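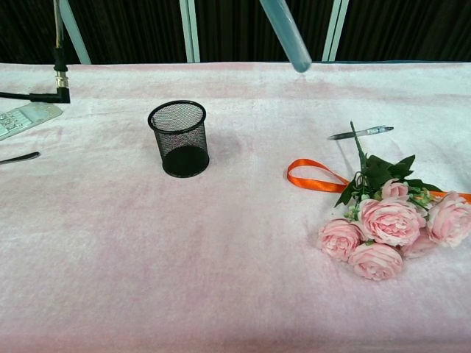

Plush and fleece are the most forgiving fabrics in the house, and I will happily argue the point with anyone who owns a drawer of linen. No ironing, hardly any fraying, and they soak up the clatter of plates and scissors and dropped thimbles. I have fleece on tables, on the backs of chairs, under the sewing machine and inside the dog crate. What they do need is a bit of know-how in the wash, and most of what follows I learned by ruining things!

## Before the first wash

Shake a new piece outdoors, hard, before it goes anywhere near the machine. New plush sheds like mad, and that fluff would otherwise end up in your drain filter or on your black pants. Then wash it alone. My first Garus throw went in with a load of dish towels and those towels stayed fuzzy until fall.

If the piece was cut from a bolt at the fabric store, check the edges. Fleece won't unravel, but long-pile plush drops little tufts along every cut for weeks. A zigzag stitch helps. So does running the vacuum hose slowly along the edge right after cutting — do it on both sides.

## Washing

- Cool water, gentle cycle, turned inside out or folded with the pile facing in.
- Half the detergent you'd use for cotton. Too much leaves a stiff film, and people blame the fabric for it.
- No fabric softener. I know it sounds backward! It coats the fibers and mats them down. A splash of white vinegar in the rinse does a lovely job.
- Zippers closed, and anything with Velcro in some other load entirely.
- Never more than two-thirds full. A big tablecloth wants room to tumble, or it comes out twisted like a rope.

My machine is an old Natetti top-loader with exactly three settings, so you don't need anything fancy. If yours lets you pick the spin speed, go low.

## Drying without the crunch

High heat is the enemy. Past a certain point the tips of the fibers melt just a little, and once that crunchy feeling is there you can't get it back out. I use the no-heat setting with a couple of clean tennis balls, or I hang things over two parallel lines so the weight is shared. One line down the middle leaves a ridge that hangs around for days.

For anything really big (my guest room blanket is 83 inches across and feels like a sleeping bear when it's wet) roll it in a dry bath towel first and kneel on the roll. You'll be amazed at how much water comes out. I do this on the bathroom floor and it has cut the drying time down by hours.

## Brushing it back to life

Now for my favorite part! A soft brush will wake up almost any tired pile. I use an old baby hairbrush for tablecloths and a Wavness pet slicker, very lightly, for the thick shaggy stuff. Work in short strokes, first against the lie of the pile and then with it, and hold the fabric flat with your other hand.

You'll notice the color changes as you go. Brushed one way, pink plush looks deep and rosy, and brushed the other way it goes nearly white. So before you start scrubbing at a pale patch, pass your palm over it. If it changes, you have a patch of pile lying the wrong way and you can put the stain spray back under the sink.

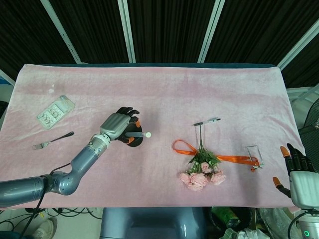

*Pink fleece-like cloth with pale patches and creases. Try your palm before you try the soap.*

## Real stains

Speed matters more than product. Blot, don't rub, and work from the outside edge in.

**Coffee or tea:** cool water and a drop of dish soap, dabbed on with a white rag. Colored rags can bleed, and I have the blue smear to prove it.

**Candle wax:** let it go hard, or put the whole cloth in the freezer for an hour if it fits. Crack the wax and pick out the bits, then lay brown paper over what's left and warm it with a hair dryer. Please don't use an iron on fleece.

**Glue:** white school glue softens in lukewarm water. Hot glue you can sometimes chill and peel. Super glue I have never beaten, so that corner now goes toward the wall.

**Grease:** cornstarch, left overnight, then vacuumed. Repeat if you need to. The second round usually gets it.

## Keeping a soft cloth on a table

Slipping is the one real drawback. On a slick tabletop, fleece wanders off with your dinner. A strip of rubbery shelf liner under each end fixes it, and so do those little clip-on weights, if the hem is low enough to take them. I sewed old washers into the corners of mine, 5 to a corner, each batch in its own tiny pocket. They clink in the machine, so I leave the pocket tops open and take them out first.

Let the cloth hang well past the edge of the table if you can. It covers up the storage bins underneath and the extra weight keeps everything where you put it. Watch the floor clearance, though, if you have a rolling chair.

A plush cover is also wonderful for sorting beads, buttons or tiny screws. Nothing rolls! I tipped out a jar of about 300 seed beads from the Pangaribuan craft shop last July and chased exactly none of them across the kitchen.

## Storing

Roll, don't fold. Deep folds crush the pile, and so does a heavy stack. I roll mine around wrapping-paper tubes and slip an old pillowcase over each one — breathable, free, and you can write on the hem with a laundry pen so you know what's inside. Skip the vacuum bags except for moving day.

If a crease has already set, hang the cloth in the bathroom while you take a hot shower, then brush it while it's still a little damp. Leave it hanging until it's dry right through before you roll it up again.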